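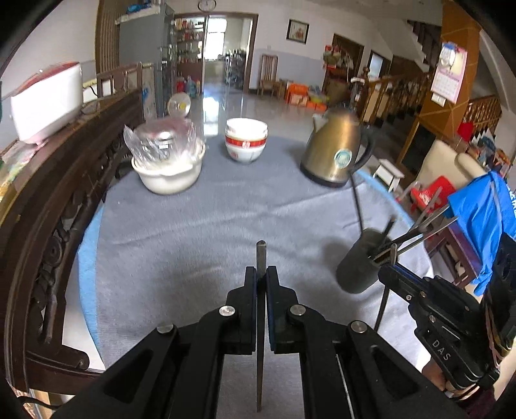

Two grippers over the round table, one with its jaws nearly closed on a thin metal rod.

Rokeswood junior hockey shifts

What's in it

I coach a bit and watch far too much under-18 ice hockey, and last winter I started writing down every shift played by the Rokeswood juniors. It got out of hand, so now it's a dataset! There are 814 shifts in the main file, all from home games, all typed up by me or by Reece Bunting (who has much better eyesight and sat nearer the away bench).

Each row is one player's shift. You get the game, the period, when the skater came on, when they went off, who the opponent was and what the score was at the time. Goalies aren't in there. I did try, but a goalie's shift is the whole game and it made the averages silly.

Files

shifts.csv is the one you want.
games.csv has one row per game, with opponent and final score.
players.csv has position and shooting hand, no names. Players are just a letter and a number, and please don't try to work out who's who, they're kids.

Columns people ask me about

on_clock and off_clock are in seconds left in the period, so they count down. Yes, I know. It's how the scoreboard does it and I was copying off the scoreboard.

strength is EV, PP or SH. If a penalty ended halfway through a shift I put whatever it was when the player jumped on.

tired is my own guess from 0 to 2, and Reece's guesses run higher than mine. Treasa Fahy reckons I should drop the column. I like it, so it stays, but don't build anything serious on it.

Known problems

The first Kurkberg game is missing most of its third period (my pen froze, then I had to drive someone home). The Presidport games were played with a running clock, so shift lengths there look longer than they should. Filter them out if you're comparing teams.

A few rows have off_clock bigger than on_clock. Those are typos and I fix them when I find them. Last fix was in February.

Using it

Do what you like with it, just say where it came from. Zlata Kuzmenko made some lovely charts of how the third line's shifts get shorter when they're a goal up, and if you make anything similar I'd love to see it. Away games next, if I can get a lift.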